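# Why Cloth Wrinkles

Cloth is made of fibers. A fiber is a long, thin strand, like a hair. Fibers are twisted into yarn, and the yarn is woven or knitted into cloth.

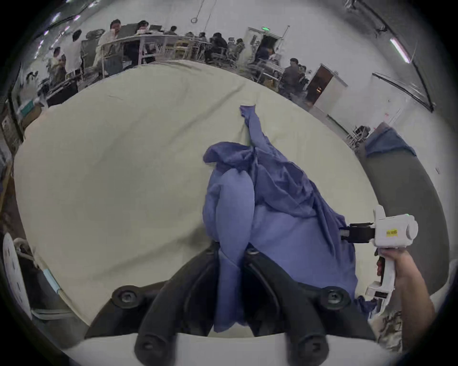 ## What happens in a fold

When cloth bends, the fibers on the outside of the fold are stretched. The fibers on the inside are squeezed. If the bend is gentle, they spring back. If it is sharp, some stay bent. The line left behind is called a crease.

## Cotton and wool

Cotton fibers hold their shape with many weak links called hydrogen bonds. Pressure, heat and water can break these links. They form again in a new place, and the crease is set. Wool fibers are naturally curly and act like small springs, so wool creases less.

## How an iron works

An iron supplies heat and pressure. Steam adds water. The links let go, the cloth is pressed flat, and new links form as it cools and dries.

## Try it

1. Cut 2 squares of old cotton cloth.
2. Dampen one square. Leave the other dry.
3. Fold both and put them under a heavy book overnight.
4. Unfold them and compare the creases.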